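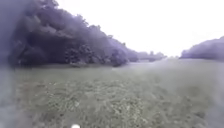

Meadow test, front view from our student robot

zjin_robot: Our club has 36 runs in the meadow. The robot loses the pale track when the grass becomes rough. I want to use the tree line as a guide.

rankin12: I disagree. Trees look different in March. Train on the grass.

zjin_robot: We have only 785 labeled pictures.

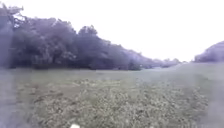

kurkenell: How many pictures does the club need?

rankin12: Almost 1000, with different light.

zjin_robot: Too many for 12 students, I think.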